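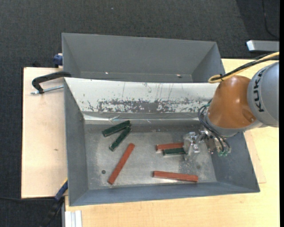 Section 4. Setting up your bins and sorting the bars

Okay, the shelves are up and the labels are printed, so now we get to the part I like best! I'm using the names from my own Punico kit here, and if your box came from the Ostthorpe store the part numbers are the same.

1. Clear a flat wooden surface big enough for two bins, one behind the other. I tried them end to end for most of July and kept bumping the far one with my elbow.

2. Set the first gray bin down with a long side facing you, then put the second one behind it. They can sit close – mine do – as long as you can still get your fingers in to lift them.

3. Put your red-brown and green bars in the front bin. Spread them out flat on the bottom so you can see both colors (no stacking yet, please).

4. Pick one color and move all of it to the back bin. I go with green first, but Elango Salian, who checked these steps for me, swears by red-brown. Either way works.

5. Write your total on the Steyn card, form 982, and slip it into the holder.

Note: bars that land crossways over each other are easiest to pick up if you start with the top one.

Caution: don't drag a full bin across the wood. Lift it! I have a 19-inch scratch from doing it the lazy way.

If you have more than 18 bars of one color, skip ahead to Section 5 before you fill anything else.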